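# ¿Qué hay dentro de unos auriculares?

¿Te has puesto alguna vez unos auriculares grandes, de esos que te tapan las orejas enteras? De repente el mundo se queda lejos y la música parece que suena en medio de tu cabeza. ¡Es una sensación rarísima y estupenda! Hoy vamos a averiguar cómo lo consiguen, qué partes tienen y cómo guardarlos para que duren mucho.

No hace falta que abras los tuyos (mejor no, que luego no hay quien los cierre). Basta con leer, y al final hay un experimento para hacer en casa.

## Primero, el sonido

El sonido es aire que tiembla. Cuando das una palmada, empujas el aire que hay entre tus manos. Ese aire empuja al que tiene al lado, y ese al siguiente, y así hasta que el empujoncito llega a tu oreja. Allí dentro tienes una piel muy fina y tirante, el **tímpano**, que se pone a temblar al mismo ritmo. Tu cerebro recibe la noticia y dice: «¡una palmada!».

Todo esto ocurre muy deprisa. Y si el aire tiembla muchas veces por segundo, oyes un sonido **agudo**, como un silbato. Si tiembla pocas veces, oyes un sonido **grave**, como un trueno o un contrabajo.

Prueba esto: ponte dos dedos en la garganta y canta una «o» muy larga y muy grave. ¿Notas el cosquilleo? Son tus cuerdas vocales, que están temblando. Ahora sube la nota todo lo que puedas y fíjate en cómo cambia el cosquilleo.

## Un altavoz chiquitín para cada oreja

Dentro de cada lado de unos auriculares hay un altavoz pequeño. Es como los altavoces de un equipo de música, solo que encogido. Muchos tienen estas piezas:

- **La membrana.** Una lámina fina y ligera que se mueve hacia delante y hacia atrás. Es la que empuja el aire.
- **La bobina.** Un hilo de metal muy delgado, enrollado muchas veces y pegado a la membrana.
- **El imán.** Está quieto, justo al lado de la bobina.

La música llega por el cable convertida en electricidad. Cuando la electricidad pasa por la bobina, la bobina se comporta como un imán. ¿Y qué hacen dos imanes cuando se acercan? Unas veces se atraen y otras se repelen. Pues eso mismo: la bobina va y viene, va y viene, y arrastra a la membrana. La membrana mueve el aire, el aire mueve tu tímpano... ¡y ya tienes una canción!

Lo que más me gusta de todo esto es que también funciona al revés. Si le hablas a una membrana con su bobina y su imán, tu voz la mueve y aparece un poquito de electricidad. Así trabajan muchos micrófonos. Un altavoz y un micrófono son casi primos hermanos.

## Las partes que sí puedes tocar

**Las copas** son las dos piezas que van sobre las orejas. En los auriculares que rodean la oreja entera, las copas son anchas y llevan una almohadilla blandita. La almohadilla no está solo para que estés a gusto: también ayuda a que el ruido de fuera se quede fuera y a que la música no se escape.

**La diadema** es el arco que une las dos copas por encima de la cabeza. Tiene que apretar un poco, para que los auriculares no se caigan, pero no tanto que te duelan las orejas. En muchos modelos se puede alargar o acortar. Si la compartes con tu hermana mayor, ya sabes que siempre hay que volver a ajustarla.

**El cable** lleva la señal desde el aparato hasta las copas. Por dentro tiene hilos de cobre finos como pelos, cada uno con su funda. Hay auriculares sin cable, que reciben la música por ondas de radio, y esos necesitan una batería.

### Izquierda y derecha

Busca una **L** y una **R** en tus auriculares. Suelen estar muy pequeñas, por dentro de la diadema o cerca de las copas. Vienen del inglés: *left* es izquierda y *right* es derecha.

¿Importa ponérselos bien? ¡Mucho! Cuando se graba un grupo, se puede hacer que la guitarra suene más por un lado y el piano más por el otro. Tu cerebro compara lo que oye cada oreja y se imagina dónde está cada músico. Si te los pones al revés, los músicos se cambian de sitio. Es divertido hacerlo con una canción que te sepas de memoria, o con una película en la que un coche cruza la pantalla - la imagen va hacia un lado y el sonido hacia el otro.

## ¿Por qué se enreda el cable?

Un cable largo y blando puede doblarse de muchísimas maneras. Hay muy pocas en las que está recto y ordenado, y un montón en las que está hecho un lío. Si lo metes de cualquier forma en una mochila y te vas saltando al colegio, la punta pasa por debajo de una vuelta, luego por encima de otra, y acabas con un nudo que nadie ha hecho a propósito.

Cuanto más largo es el cable y más se mueve, más fácil es que aparezcan nudos. Por eso una vuelta suave y un sitio tranquilo hacen maravillas.

## A guardarlos bien

Unos auriculares tratados con cariño pueden durar años. Aquí va la manera que más nos gusta:

1. Desenchúfalos tirando de la clavija, nunca del cable. Los hilos de cobre se rompen justo donde el cable se dobla más.
2. Coge una copa con cada mano.
3. Deja que el cable haga vueltas anchas. Nada de enrollarlo con fuerza alrededor de las copas.
4. Si quieres, pon un papel suave arrugado entre las dos copas, para que no se rocen.
5. Déjalos en un sitio fijo donde no les caiga nada pesado encima. Una cesta, por ejemplo. 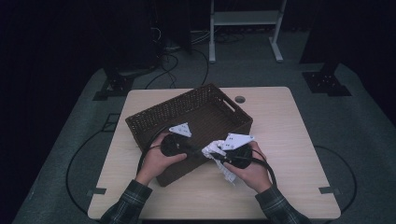

*Una mano en cada copa y la cesta preparada sobre la mesa. ¿Ves las curvas que hace el cable?*

Las cestas de mimbre van muy bien para estas cosas. El mimbre sale de unas ramas largas y flexibles que se cruzan por encima y por debajo, como cuando haces una trenza. Pesa poco, aguanta bastante y, si la cesta tiene un hueco para meter los dedos, puedes llevártela de un cuarto a otro sin sacar nada.

Y una cosa más: pásales de vez en cuando un paño seco a las almohadillas. Se llenan de polvo, de sudor y hasta de algún pelo. Agua, ni una gota por la parte del altavoz.

## Cuida también tus orejas

Dentro del oído, más allá del tímpano, hay una especie de caracol diminuto que se llama **cóclea**. Está forrado de células con unos pelitos que se mueven con el sonido. Si el sonido es demasiado fuerte durante mucho rato, esas células se estropean y no vuelven a crecer. ¡Son las que tienes para toda la vida!

Por suerte, cuidarlas es fácil:

- Pon el volumen por debajo de la mitad y súbelo solo si de verdad no oyes.
- Si alguien te habla a tu lado y no te enteras de nada, bájalo un poco.
- Haz descansos. Quítatelos un rato y escucha lo que hay en casa: el frigorífico, la lluvia, un vecino que canta.
- En la calle, orejas libres, sobre todo para cruzar.

## Experimento: el teléfono de vasos

Para comprobar que las vibraciones viajan por un hilo, necesitas:

- 2 vasos de papel
- 3 metros de cordel
- 2 clips
- la ayuda de una persona mayor para hacer los agujeros

Pide que hagan un agujerito en el fondo de cada vaso. Pasa por él una punta del cordel, desde fuera hacia dentro, y átala a un clip para que no se salga. Haz lo mismo con el otro vaso. Dale uno a alguien y alejaos hasta que el cordel quede bien tirante. Ahora habla bajito dentro del tuyo mientras la otra persona escucha.

El fondo del vaso tiembla con tu voz, igual que la membrana de un altavoz. El temblor corre por el cordel y hace vibrar el otro fondo. Después aflojad el cordel y probad otra vez. ¿Qué ha pasado con la voz? ¿Y si un amigo pellizca el hilo por el centro mientras habláis?

Apunta lo que descubras en tu cuaderno, con un dibujo si te apetece.

## Palabras para recordar

**Vibración:** movimiento muy rápido de ida y vuelta.

**Membrana:** lámina fina que puede vibrar.

**Bobina:** hilo de metal enrollado muchas veces.

**Tímpano:** la membrana que llevas dentro del oído.

**Cóclea:** el pequeño caracol donde el oído recoge las vibraciones para contárselas al cerebro.

*Texto: Ilona Bíró. Revisión: Ngozi Nwosu.*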